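Pruna Sign Supplies
Shop > Vinyl & Film > Matte Laminate Roll, 48 inch

Matte Laminate Roll, 48 inch

I've been selling this laminate since I started Pruna, and it's still the roll I grab first when I have a job of my own on the table. It's a clear matte film that goes over your printed vinyl and keeps it from getting scratched up. Wall graphics, shop counters, menu boards, floor-level stuff that gets kicked – I've put it on all of them. It takes the shine right out of a print, so you can stand under a bright light and still read the thing!
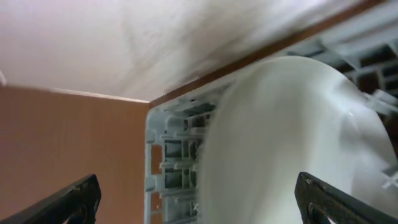
Laminate is only as good as what's under it, so let me talk about surfaces for a minute. I get a lot of emails that say "it's lifting at the corner" and most of them turn out to be about an inside corner. Say you've got a smooth, matte white surface meeting a wood-grain panel, with a thin pale trim line along the top of the panel and a narrow brown edge strip coming in to meet it. Please don't try to run one piece across all of that. Cut at the trim, do the flat parts separately, and go easy with the squeegee near the strip. Wood-grain finishes can have a bit of texture to them too, so stick down a small scrap first and leave it overnight.

What you get
Width: 48 inches
Finish: matte, clear
Core: 3 inch, fits most laminators
Liner: paper, printed with a grid on the back (handy for cutting by hand)
Also sold by the yard, 5 yard minimum
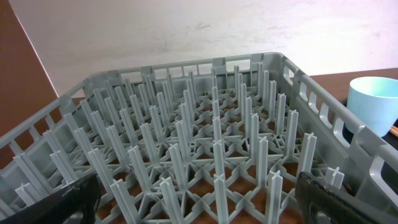 I ship rolls standing up in a box with end caps, and I'd ask you to store them the same way. Laid flat on a shelf they get a dent along one side, and you'll see that dent in every print – ask me how I know. Keep the roll in its bag when you're not using it.

Corey Donnelly at Brarnex runs this film on his wide laminator with the heat off and gets a nice clean result. I do mine by hand with a felt squeegee and a spray bottle nearby for the backing board (never under the film, please). Both work fine. If you're new to it, get a friend to hold the far end!

Shipping and returns
Orders leave my shop within 6 working days. Unopened rolls can come back within 14 days and I'll refund the roll, but you pay the postage. Cut yardage is yours to keep, sorry.

Want a sample first? Email me and ask for the matte swatch. Floarea Chiriac packs the samples and she usually throws in the gloss as well, so you can compare the two.

Goes well with: Felt Squeegee, Gavrilă Snap Knife, Printable Wall Vinyl 48 inch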